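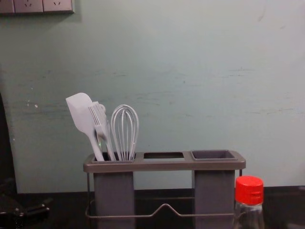
A reply to my last post asked why I'm still tuning pick order on a utensil caddy when the arm can't hold its zero for an afternoon. Fair question. Thread on the zero problem, then the caddy.

1/ The arm is a six-joint build on a Figueiredo base plate. Joints 2 and 3 carry most of the load and both drifted. After 200 cycles the tool tip was 3 mm low. After 597 it was far enough off that I stopped the run.

2/ First suspect was the encoder magnet on joint 2. Pulled it, cleaned it, glued it back with fresh epoxy. No change in drift.

3/ Second suspect was the belt. Zinda lists a tension range for it and I was under that range. Retensioned, ran again. Drift dropped by half, still there.

4/ The real cause was a set screw on the joint 3 pulley. It was seated on the round of the shaft and walked a little on every reversal. Filed a flat, added threadlocker, left it overnight.

5/ Next run was 700 cycles, no load, with a dial indicator on the tip. Error stayed inside the indicator's noise. I now home every 30 cycles anyway. It costs four seconds.

6/ Now the caddy. Whisk, spatula and a slotted tool all share the left compartment. The right cup is empty. Task is to move one utensil across on request and leave the others alone.

7/ The whisk is the hard one. The planner wants to close on the wire loops, and they give. I moved the grasp point down to just above the rim, where there's less room next to the spatula but something stiff to hold.

8/ The utensils are all white, so segmentation by color is useless. I'm using depth edges plus a crude outline match. It confuses the slotted tool with the spatula when they overlap. Lowering the camera mount is next.

9/ Someone asked about the controller. It's a Gollwood board with stock firmware and one patch: I raised the current limit on the gripper channel. Pinout notes are on my Wikudia page under "wrist harness." The July revision of that page has two wires swapped, so use the current one.

10/ Still open: cable strain at joint 5. The harness rubs on the bracket past 110 degrees. Software limit is set to 100 until I print a new clip.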